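Two Arms and a Tableful of Markers Draw a Crowd at Dromuvham Open House

Folks who came through the side doors of the old Cudura building in April were promised coffee, cookies and a look at what the people at the Dromuvham workshop have been up to all winter, and they got all of that, plus a good long visit with a pair of robot arms that have been given the humble job of tidying up whiteboard markers.

The open house was the second the workshop has held, and it was by far the bigger one. The sign-in sheets by the coat rack held 182 names by early afternoon, and there was a line down the hallway (a cheerful one, with plenty of strollers in it) for the little room where the arms were set up.

Putting a cap on a marker is the sort of thing most of us do without looking. For a robot it is a fussy piece of work. The cap has to be found, picked up without sending it rolling, turned the right way around and lined up with the tip, and every one of those steps can go wrong in its own way.
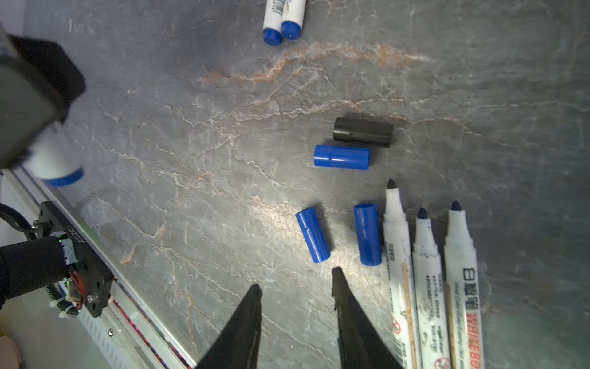 Caps and uncapped markers on the tabletop at the Dromuvham open house.

"People expect us to show them something heavy," said Ertuğrul Kaplan, who runs the workshop and spent most of the day on his feet answering questions. "Then they see the caps, and they lean in. Everybody has lost one of these under a desk, so everybody has an opinion on how it should be done."

Opinions there were! One grandfather from Hamar wanted to know why the arms didn't just press the marker down into the cap, and he and Kaplan went back and forth on it so happily that the next group was let in around them. A girl in a yellow raincoat asked whether the arms ever got bored, and was told that they had been through 1,756 practice tries since the winter and hadn't complained yet.

Kaplan was just as glad to talk about the tries that failed as the ones that worked. A cap lying on its side is a very different problem from one standing on end, he explained, and a smooth tabletop gives the fingers very little help with either.
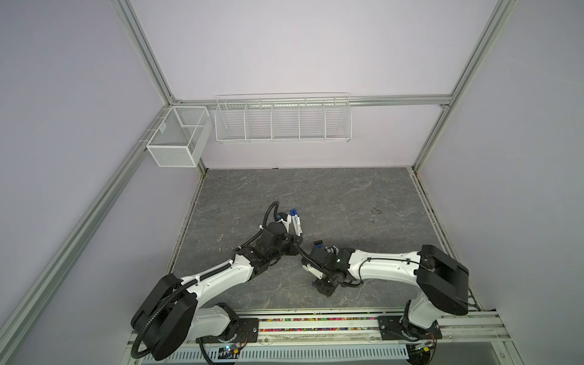

By the Sepúlveda Neighborhood News staff

The two arms sit side by side on one rail and reach in toward each other, close enough that their grippers can share a job, and that was what visitors asked about most. Kaplan likes to compare it to threading a needle, where one hand's whole task is to keep still for the other. Getting two arms to work that near each other without a bump took the team a good part of the winter, and he says they are still learning.

Across the hall, younger guests could try the same task themselves wearing oven mitts, with a kitchen timer going and a great deal of laughing. It was loud in there right up to closing, and more than one parent took a turn as well.

The workshop also had a jar out for its after-school program, which lends tool kits to families in Sepúlveda and Hamar. It took in $904 over the day, enough to replace the worn-out screwdrivers and, Kaplan hopes, to add a few soldering irons before the fall.

Anyone who missed the open house is welcome to call the front desk and ask about a small-group visit. Groups are kept small on account of the size of the room, and children should come with a grown-up. Parking is behind the building, and the side doors are the ones to use.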